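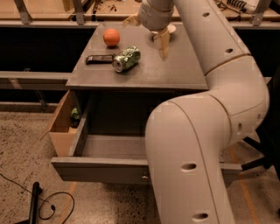 *An arm on the Brusier desk-clearing kit at work over a desk with a ball, a crushed drinks can and an open drawer.*

**Onelitz puts the Brusier kit on sale, with a list of what it can't do**

10 Dec 2021 - Onelitz, the equipment reseller, today opens orders for the Brusier, a robot arm kit sold for tidying desks and putting small objects away in drawers. We have sold enough "hands-free" office gadgets to be wary of this one, and we would like buyers to be wary too.

The maker, Nisitz, says the kit will clear any ordinary desk. We don't repeat that claim. In our own trials, which began in May, we logged 2942 attempts to pick up an object and put it somewhere else. The kit dropped or missed the object in 437 of them. Crushed cans were the worst offenders, and flat things such as remote controls did poorly when they lay close to something else. Balls went well until they rolled.

Drawers are a separate matter. The Brusier can put objects into a drawer that is already open. Opening a closed one by its knob is listed by Nisitz as a "preview feature", and we would not pay for it on that basis. It is slow, and on two of our test desks it gave up.

The kit is offered for hire only, at £399 a month, with a one-off set-up charge of £500. Nisitz asked us to sell it outright. We declined until the gripper fingers have been through a full year of daily use, as we have no figures for wear and neither, so far, has the maker.

Fahmy, our service arm, will handle fitting and repairs. Customers may send the kit back within the first month and get the set-up charge refunded in full. They should also expect to clear floor space next to the desk and keep people out of reach of the arm while it runs.

Who is it for? Test labs and training rooms, mainly, where the same few objects get moved again and again. For a normal office, a person and a bin are still quicker - and a good deal cheaper.

**Orders and trial visits:** Onelitz sales desk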